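Statar Revises How It Ranks Television Episodes

January 13, 2019

Statar, the episode rating site, has changed the method it uses to build its "best episodes" lists. The new method went live with the site's winter update and applies to every scripted and unscripted series in the database with at least one full season of ratings.

The old lists sorted episodes by mean user score and broke ties by air date. The new ones use a weighted score that accounts for the number of votes each episode has received.
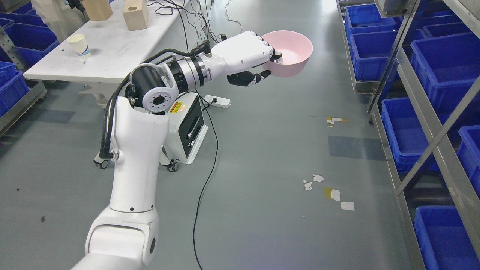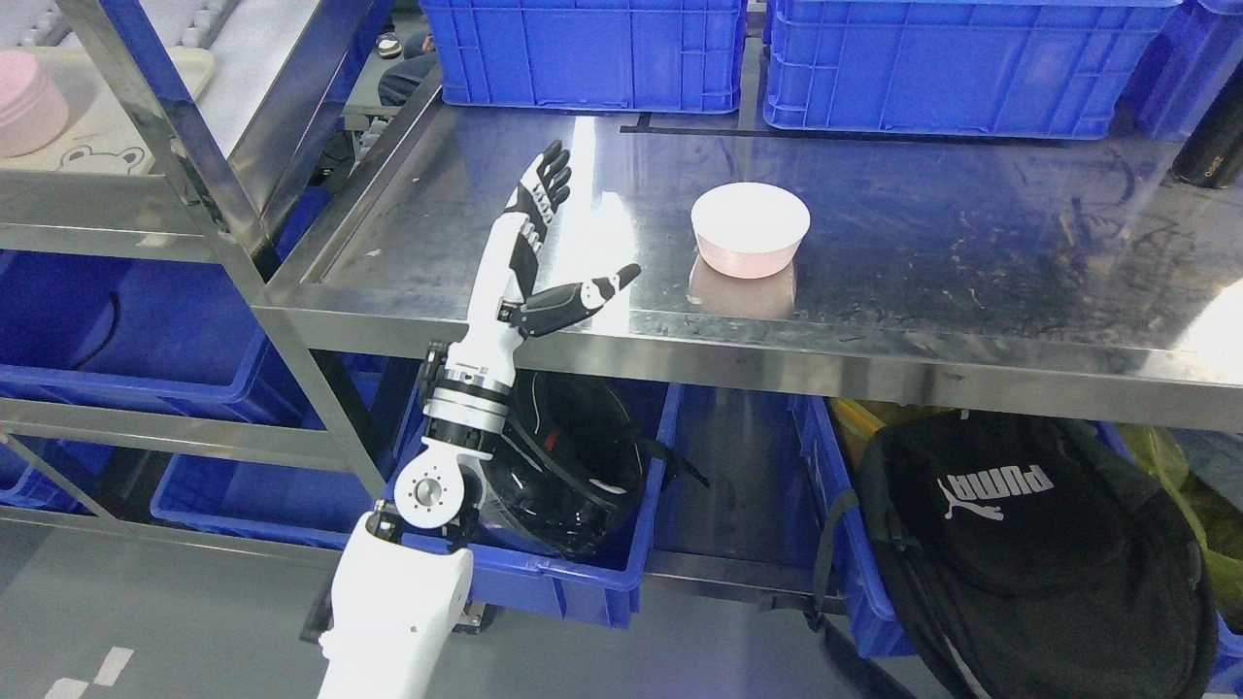
Under the previous system, an episode with a handful of perfect scores could sit above one with thousands of ratings and a slightly lower mean. The problem was most visible on anthology and sketch series, where viewers tend to rate single installments and skip the rest. It also affected long-running dramas, whose late seasons draw fewer votes from a more loyal audience.

The weighted score pulls each episode toward the average for its own series until it has collected enough votes to stand alone. Statar has set that threshold at 2,000 votes. An episode below the line still appears in the list, but its position is marked as provisional. Above it, the series average has no effect on the score.

Statar tested the method in December on 321 series. The top-ranked episode changed in 311 of them. The site attributes the high figure to the test group, which was drawn from series with uneven vote counts, and does not expect the same rate of change across the full database.

Among the titles in the test was "Prernia", the half-hour comedy set in a regional bus depot. Its unaired pilot, added to the site after a festival screening, had held first place for most of the show's run on a very small vote. It now sits in the middle of the list. The second-season finale has moved to the top.

"Marwat", a crime drama told in two timelines, showed the opposite pattern. Its first episode has by far the most votes of any in the series and had been ranked near the bottom by mean score. The new method leaves it there. Statar notes that pilots are often rated by viewers who did not continue with a show, and that the weighting does not correct for this. A separate adjustment for pilots was considered and dropped.

Two-part episodes are handled differently as well. Where both parts aired on the same night, they are now merged into one entry, and a user who rated both has the two scores averaged into a single vote. Where the parts aired on different nights, they remain separate. Series that were broadcast in one cut and later streamed in another keep the broadcast numbering, with the streaming numbers listed in the episode notes.

Specials are excluded from the main list unless the distributor assigns them a season and episode number. Clip shows stay in.

Episode summaries have been shortened. Each is limited to one sentence on the list page and no longer describes the ending. The full summary is still on the episode page, behind a spoiler warning that can be turned off in account settings. Summaries written before the change are being cut down by hand, and some older series will show blank lines until the work reaches them.

Votes cast under the old system carry over without conversion. Users can change an earlier rating at any time, but only the latest one counts, and a changed rating does not move the original date of the vote. Ratings submitted before an episode's first scheduled airing will be held and added after it has aired — previously they were counted at once, which gave some unaired episodes a full ranking. Screeners and festival showings can be exempted at the request of the distributor.

The export file used by outside sites has a new column for the weighted score. The old mean remains in its own column, so existing tools should continue to work without changes. Gosura, the listings app that takes its episode ratings from Statar, will display the mean for now and switch to the weighted score in its next release. Until then the two services may show a different order for the same series.

List pages refresh once a day. Provisional positions are recalculated at the same time, and an episode that passes the threshold loses its mark at the next refresh.

Season-level rankings are unchanged and still use the mean of the episode scores.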